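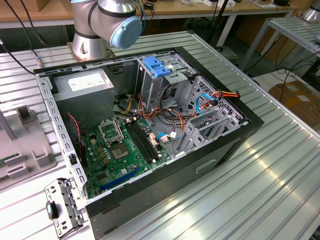
Tower on the cell table, side panel off, PSU still in place.

Protective stop on PSU approach, position error on wrist joint
Posted by Irfan Jugah, May 2025

We run a teardown cell for used desktop towers. The PSU step faults on the downward approach: protective stop, position error on the last wrist joint, arm holds above the case. In April it was rare. In the last batch it was 11 stops in 486 cycles. Payload is set for the gripper plus camera. Descent speed is 30 mm/s. The log shows no collision flag before the stop. A restart clears it and the next unit usually runs. What should I check first? 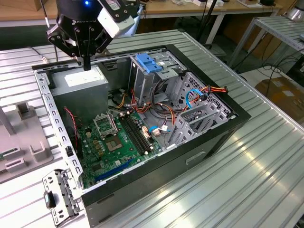 Gripper over the power supply, CPU socket frame raised.

Westerberg
Check the cable before the joint. If the gripper or camera lead is tied too short, it goes tight when the wrist turns, and the controller sees that as load. Jog the wrist through the approach angle by hand control at low speed and watch the motor current. A current that climbs at the same angle every time points to the lead. Re-tie it with slack for the full rotation and repeat the test with the case removed.

Also check that your payload center of gravity includes the camera offset. Mass alone is not enough if the module sits to one side of the wrist.

conwood_k
had this, was firmware. update it

Udano
I would not update firmware on a cell with an open fault. You lose the baseline.

Stop restarting it without looking. Write down the joint angle and current at each stop. On ours, 23 degrees came up again and again and the cause was a worn strain relief. Lock out power before you put hands near the fingers or inside the case. A protective stop is not a lockout, and the arm can move when somebody clears it from the pendant.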